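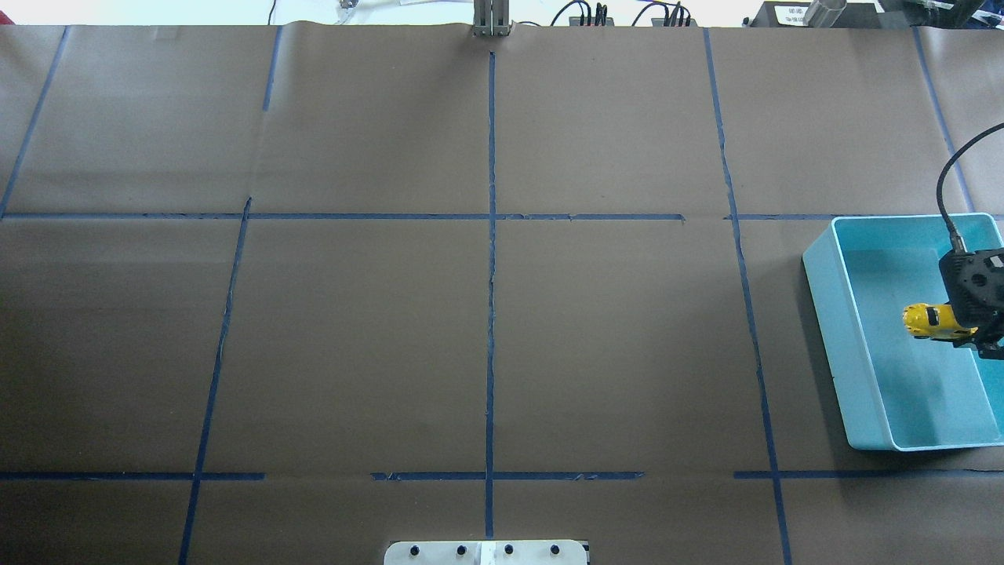
Written by Marchal
Cell technician and reluctant keeper of the rule sheet

Our rule sheet began life with 17 rules. We are down to two pages, which sounds like progress until you see the font size.

Rule 4 is the one people argue with. It says the tape grid gets checked before the first run of the day, and any gap gets patched or written in the log. Blue tape on brown paper looks like a school art project, so visitors assume it's optional. New hires do too, for a week.

Then there's the bin rule: one object in the gripper, one bin, hands off the table until the arm is parked. I have watched grown adults with engineering degrees reach in to straighten something yellow – "just quickly" – and I have the log entries to prove it. More than 200, going back to September.

The Groremthorpe site uses a laminated poster instead. It's very handsome. It also still lists the old speed limit for hand-guided moves, and has since the day it went up.

If you're writing your own sheet, put the date of the last edit at the top and keep the pen on a string. We're on our third pen.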